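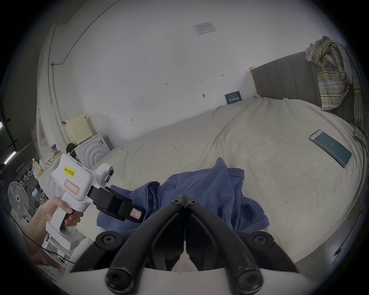
Habibur Matubbar wanted it understood from the start that a shirt lasts longer in a drawer than in a dryer. He repeated it twice before the coffee came, and he had brought a shirt along to prove it, bought in 2200 stitches' worth of argument, as he put it, about how clothes are made and how they wear out.

Matubbar has run the repair counter at Ondden for 13 years. The shop takes in shirts, work pants, coats and the odd wedding dress, and sends most of them back within a week. He learned to sew from an uncle and then worked on the cutting floor at Akpalu, where he says he picked up his opinions about cheap thread.

"People blame the fabric," he said. "I look at the seam first. Nine times out of ten the cloth is fine and the thread has given up."

The shop mends about 200 pieces a month. June is the slowest stretch, when coats are put away and forgotten. The rush comes with the first cold morning, when everyone finds the broken zipper they left in spring. He would like them to bring the coat in before they hang it up. Few of them do.

Asked what wears clothes out fastest, he went straight to laundry. Most people wash too hot and too often, he said, and they use twice the soap they need. Jeans can go many wears between washes. Sweaters should be folded, never hung, and a knit that has stretched at the shoulders is hard to bring back.

"I can close a hole," he said. "I can't give you back the shape."

His partner in the business, Wilson Cárdenas, does the pricing and disagrees with him on some of this. Cárdenas thinks the dryer is fine on low heat and that customers with small children will never line-dry anything. Matubbar granted the point about the children.

Prices have been a sore subject. A new zipper in a heavy coat can cost more than the owner expects, and a few walk out. Matubbar said he has stopped trying to talk them into it. He tells them what the job takes, gives them the number and lets them think. A plain hem is still the cheapest thing on the board, and a button is free if you bring the button.

The two are looking at a second counter in Atness, in a space that used to be a shoe store. The lease isn't signed. Matubbar wants to teach an evening class there, starting with buttons and moving on to patches.

"Bring something you already ruined," he said. "It's easier to learn on that."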